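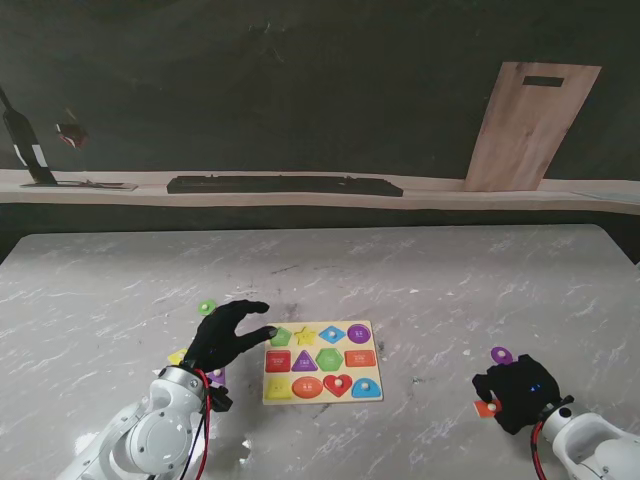 Figure 1. The twelve-piece shape board, with a few loose pieces on the table beside it.

Shapes, Knobs and Colors: A Close Look at a Wooden Puzzle
Riment Project, Final Report
Vasylyna Hrynyshyn, Negin Mazandarani and Severyn Onyshchenko
Advisor: Tamara Mykhailiuk
November 28, 2019

1. Why we chose a puzzle

When our group first met in August we had a long list of household objects we might study, and most of them were much more impressive than a toy. Severyn wanted a folding chair, and Negin was very much in favor of a bread box. What won us over in the end was a visit to the Dakby toy library, where we watched a little girl spend most of the morning putting shapes into a board, taking them out again and starting over with the same serious face. We came home wanting to know what made such a simple thing so good to play with, and we have been happily stuck on that question ever since.

2. The board

The board we settled on is a flat wooden rectangle with a pale yellow face. It holds twelve pieces in three rows of four, and the pieces have knobs for lifting them by. Some of the shapes are old friends, like the star, the heart and the diamond. Others sit close enough to each other to cause trouble, and the best case of this is the green pair: a pentagon in the top row and a hexagon in the middle one. They are the same color and differ by a single side, so a child who has been sorting happily by color suddenly has to stop and look at the outline.

We argued for a good while about whether this was clever or just unkind. Vasylyna thought a first puzzle should give every shape its own color. Negin felt that the two greens were the most interesting thing on the whole board, and after our visits

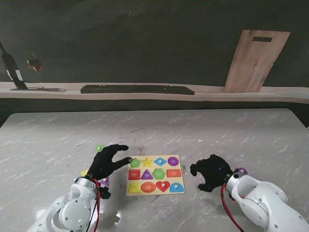
to the toy library she had a good many notes to back her up. In our 56 play visits, the pentagon and the hexagon were the pieces the children came back to most often, and several of them laughed out loud when one finally dropped into its slot.

The blue semicircle in the bottom row gave us a different kind of problem. Children mostly knew where it went, but they tended to bring it in upside down, then press on it very hard — as if the wood might give up first. A circle forgives you for holding it any way you like, and a semicircle asks for one position only. We think that is why it makes a good last piece.

3. Knobs and small hands

We had planned to give the knobs a paragraph, and they grew into a section of their own. A knob in the middle of a piece means that it lifts fairly level, and it also means that the fingers stay off the picture or letters, which matters because several of the pieces have small printed characters on them. The star even has a tiny face, and the younger children liked to greet it before putting it away.

Daryna Semeniuk, who runs the toy library, told us that she always checks the knobs first when a puzzle comes back
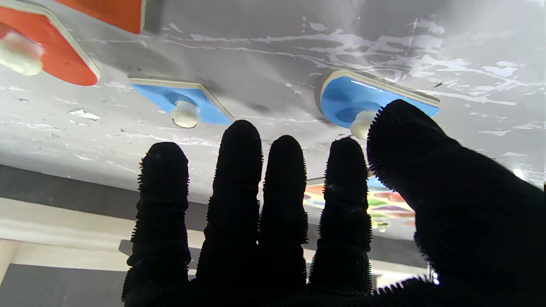
and only then looks at the paint and the edges. She gave each knob a gentle wiggle to show us, and we copied her method for all our own checks.

4. What we would do next

Our own sketch, which we call the Iltitz board, keeps the two greens and adds a second semicircle in another color. We would like to cut a trial version in the spring and bring it back to Dakby. The drawings are with Tamara, and the visit notes are in the blue folder in the project room.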